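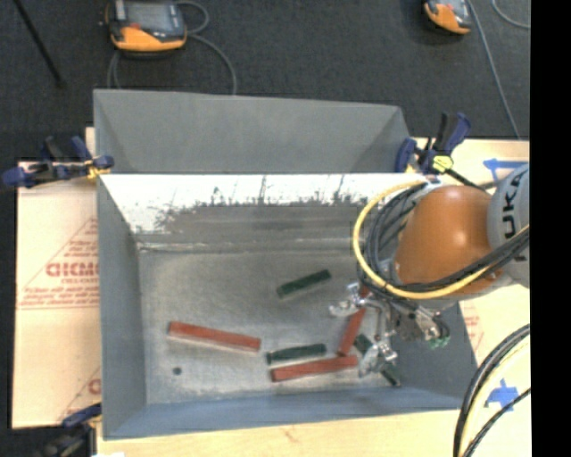 失敗した把持の記録は捨てているのですか、とAnastasia Pappas様よりご質問をいただきました。捨てておりません。Ornholm作業学習グループでは、つかめなかった試行も、つかんだ後に落とした試行も、同じ形式で保存しています。ご関心をお寄せの方が多いため、収集の進め方をこのスレッドでご説明いたします。

本収集の名称はClilisです。ビンの中で重なり合った部品を一つずつ取り出す動作について、アームの動き、グリッパの開閉、カメラ映像を時刻をそろえて記録しています。作業場所はNastadgate棟の一階です。

現在の対象物は赤と緑の直方体のブロックで、赤には長めのもの、緑には短めのものを使っています。色と長さが結び付いた組み合わせですので、学習器が形状を見ずに色だけで判断を覚えるおそれがあります。この点は計画の段階でBence Borbélyから指摘があり、後述の別条件を設けました。

用語についてお断りします。当グループでは、ビンにブロックを入れてから記録を止めるまでを「セッション」、その中でアームが一度降りて戻るまでを「試行」と呼んでいます。他機関の資料では「エピソード」がどちらの意味にも用いられますので、比較の際はご注意ください。

4月の開始以降に実施したセッションは97件です。このうち79件が検査を通過し、第一版に収録される予定です。11件は再確認中で、ほかは不採用としました。不採用の主な理由は時刻のずれと映像の欠落です。把持に失敗したことを理由に外したセッションはありません。

不採用としたセッションも、原本は削除せずに保管しています。時刻のずれについては、後から補正できる見込みが立ったものがあり、第二版で復帰させるかどうかを検討しております。

セッションの始め方をご説明します。担当者はブロックを別の容器に入れて振り、ビンの上で傾けて落とします。手で並べ直すことは認めていません。壁際に寄った配置、互いに寄りかかった配置、ひとつだけ離れた配置がいずれも出てきますが、そのまま開始します。

例外は、ブロックがビンの外へ出た場合です。このときは全部を容器に戻し、最初からやり直します。出たものだけを手で入れると、その一個の位置に人の好みが入ります。初期の記録にはこの手順が守られていないものがあり、該当セッションの付記欄に明記しました。

担当者は6名です。全員が同じ手順書を使いますが、アームの降ろし方には個人差が出ます。上に載っているブロックから取る人と、周囲が空いているブロックから取る人がいて、どちらが正しいとは定めていません。担当者の記号は各記録に付けてあり、氏名は公開いたしません。

操作は手元の端末で行う試行と、既定の候補点から自動で選ばせる試行の二種類です。両者は「操作種別」の欄で区別できます。自動の試行は人の操作に比べて失敗が多く、ビンの壁に近いブロックで特にその傾向が出ています。

この二種類を混ぜて学習させてよいか、Myrto Dimitriouから照会がありました。当グループとしては、混ぜる場合も操作種別を入力または重み付けに用いることをお勧めします。両者では動作の速さが異なり、区別なしに学習させた予備実験では、降下の途中でためらうような動きが出ました。

ラベルの付け方に移ります。試行の結果は「成功」「滑落」「空振り」「押し出し」「中断」に分けています。「押し出し」は、指が対象に触れたもののつかむには至らず、周囲のブロックの配置を変えた場合です。当初はこれを空振りに含めていましたが、後で分離しました。

分離した理由は、押し出しの後に成功率が上がる例が目立ったことにあります。重なりが崩れて、次の試行で指を入れる余地ができる場合です。意図して押したのか、つかもうとして押してしまったのかは、映像からは判定できません。担当者の申告がある試行に限り、意図の欄を埋めています。

「成功」の条件は、ブロックを持ち上げ、ビンの縁より高い位置で静止させ、その間に落とさないことです。持ち上げる途中でブロックが指の間で回転しても、静止できていれば成功とします。回転があった旨は付記欄に残ります。

二個を同時に持ち上げた場合の扱いについては、Filippos Manolakisからご意見をいただき、内部で長く議論いたしました。第一版では成功とせず「中断」に入れ、「複数」という印を付けています。用途によっては成功とみなしたい方もおられるはずですので、印で抽出できるようにしてあります。

ラベルは二人が独立に付け、食い違った試行は三人目が映像を見て決めます。食い違いが最も多いのは滑落と押し出しの境目です。持ち上がったかどうかが指の陰で見えにくく、グリッパの開度の記録を併せて見ないと決められない試行が残ります。

映像についてお伝えします。作業台に対して固定したカメラを使用し、セッションの途中で位置を変えることはありません。アームとグリッパが対象を隠す時間が必ず生じますが、隠れた区間を切り取ることはせず、連続した映像として収録します。

ビンの内壁の反射についてもお問い合わせがありました。金属のビンですので、光の当たり方によって壁の一部が白く飛びます。艶消しの塗装も検討しましたが、見送りました。現場で使われる金属容器も反射するものが多く、白飛びを含んだ映像に対応できることが学習の目的に含まれるためです。

底面の擦り傷も同様に、そのままとしています。学習器が傷をブロックの縁と取り違える例は予備実験で出ており、評価用の区分にはそうした例を意図的に残しました。ご利用の際は、評価用の区分を学習に混ぜないようお願いいたします。

照明の条件は二つです。天井灯のみの条件と、側方の灯を加えた条件で、セッションごとに固定しています。窓からの光は遮っておりません。曇天と晴天で映像の調子が変わりますので、開始時刻の記録をご参照ください。

毎朝の点検の内容を記します。ビンの位置、クランプの緩み、配線の取り回し、時計の同期を確認し、点検者が記名します。点検の後に誰かがビンに触れた場合は、初めからやり直しです。面倒だという声は担当者から上がっていますが、変更の予定はありません。

配線について補足いたします。グリッパに向かうケーブルは手首の動きに合わせて振れますので、手首を大きく回す試行では映像の中のブロックを横切ることがあります。これも除外の対象とはしておりません。ケーブルが引っ張られた試行は安全上の理由で止め、「中断」としています。

安全に関する規定です。アームが動いている間、担当者はビンに手を入れません。ブロックの回収は停止を確認した後に行い、再開の合図は声に出します。見学の方にも同じ規定に従っていただきます。過去に一度、合図の前に手を伸ばした方がおられ、その日の収集は取りやめました。

冒頭近くで触れた別条件について述べます。色と長さの結び付きを外すため、長い緑と短い赤を加えたブロックの組を用意しました。製作はZacharopoulosに依頼し、寸法の検査まで終わっています。この組によるセッションは第一版には入りません。第二版の評価用とする計画です。

第一版で学習させたものを、そのまま色の異なる対象に適用することはお勧めできません。説明書の冒頭にも同じ注意を掲げました。読み飛ばされやすい箇所ですので、ここで重ねてお願いする次第です。

収録形式は試行ごとに一つのフォルダとし、映像、関節角、グリッパの開度、ラベル、付記を納めます。欠測は空欄とし、前後の値から補うことはしていません。補間が必要な場合は、利用者の側で方法を明示のうえ行ってください。

関節角の記録間隔と映像の間隔は一致していません。対応表を同梱しますので、ファイルの並び順で対応づけることはお避けください。先行して試用いただいた方のうち、この点でつまずいた方が複数おられました。読み込み用の小さなプログラムも添える準備をしています。

付記欄には自由記述があります。「緑の端が赤の下に入り指が届かず」「二度目で角をとらえた」といった短い文で、書式は統一していません。日本語と英語が混じっております。翻訳の要望をいただいていますが、原文のまま収録し、訳は別ファイルでの提供を検討中です。

利用条件についてお答えします。研究および教育での利用は申請のうえ無償です。商用利用は個別にご相談を承ります。再配布はお控えいただき、派生したラベルを公開される場合は、元の試行番号を残してください。窓口はAchilleas Politisが担当しております。

第一版に関する説明会は2022年5月21日にNastadgate棟で開催いたします。内容は手順書の読み合わせと、ラベル付けの実習です。実習では、食い違いの生じた試行を参加者にも判定していただきます。機材の操作体験はございません。

説明会の資料は、終了後に申請者全員へお送りします。当日の録画は行いません。ご質問は会場のほか、このスレッドへの返信でもお受けしております。

追記。「空振りの試行だけを頂くことはできますか」とのお問い合わせがありました。可能です。申請書の備考に結果の区分をご記入ください。なお、空振りの直前の試行も併せて受け取られることをお勧めします。ブロックの配置がその時点で変わっている例が含まれます。

追記の二。再確認中の11件について、公開の時期を尋ねる返信をいただきました。時計のずれを調べている段階で、時期は未定です。結果は件ごとに、採用、不採用のいずれであっても理由を付けてお知らせいたします。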